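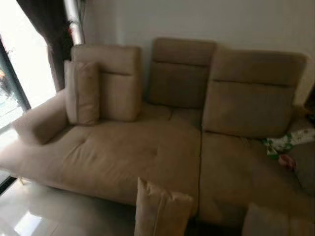

Tianyou Luo says the dogs at Andwood have never slept better than they did last week, and that the night shift has hardly known what to do with itself. The boarding kennel opened its new quiet wing in Kasolbridge on Wed 8 February, and the first guests have already settled in!

The wing has 40 runs, all with solid side walls so neighbors can't stare each other down through the wire (anyone who has worked a holiday weekend knows how that goes). Lights dim at 8 in the evening. Dogs that get wound up at feeding time eat first, and the older ones have a row to themselves at the far end, away from the front door and the phone.

It took a lot of people to get this built. A sponsored dog walk along the Mahuika trail last fall drew roughly 300 walkers and raised $3,000, all of which went into the ceiling panels that soak up the barking. Regular customers had been asking for something like this for years, especially families whose dogs come home hoarse after a long stay.

Not every dog is going to love it. Luo said a couple of young huskies were moved back to the main building after one night, where they could see more of what was going on, and they were much happier there. Staff will try each new guest in the quiet wing for an afternoon before a first overnight stay, and owners can ask for a switch at any time during the booking.

The biggest fan so far is Siseo, a ten-year-old beagle mix who has been boarding at Andwood since he was a puppy and used to howl from drop-off to pick-up. He slept straight through his second night, and the staff were so thrilled they called his family the next morning to tell them.

Day visits to the new wing start in March. Dogs need to be up to date on their shots, and owners are welcome to bring a blanket from home. Spring break spots are going fast, so call the front desk before you book your flights.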